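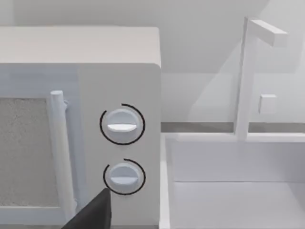

Microwave with two control knobs and an upright door handle.

After the water goes down: kitchen and basement tips

Shut off power to the flooded rooms before you step in. If the breaker panel is in the basement and there is still water on the floor, call an electrician and stay upstairs.

Take photos of every room before you move anything. Marisol Barrera on Fellstead Road had 95 pictures ready when the adjuster came in June, including the serial plates on her furnace and dryer.

Pump a full basement down in stages, 3 feet a day at most. Wet soil pushes hard on block walls, and a fast pump-out can crack them.

Pull the baseboards and cut out wet drywall a foot above the water line. Wet insulation goes out with it — it will not dry inside the wall.

Point one fan in and one fan out. Run the dehumidifier with the windows closed, and empty the bucket morning and night.

Throw out food the water touched, including jars with screw tops. Wooden spoons and cutting boards go too.

Do not plug in any appliance that sat in water until it has been checked. Tiburcio Tlapale at Jaramillo Repair in Poltholm charged us $187 to look over a range and a chest freezer.

Leave the basement door open at night. Check behind the water heater last — that corner stays damp longest.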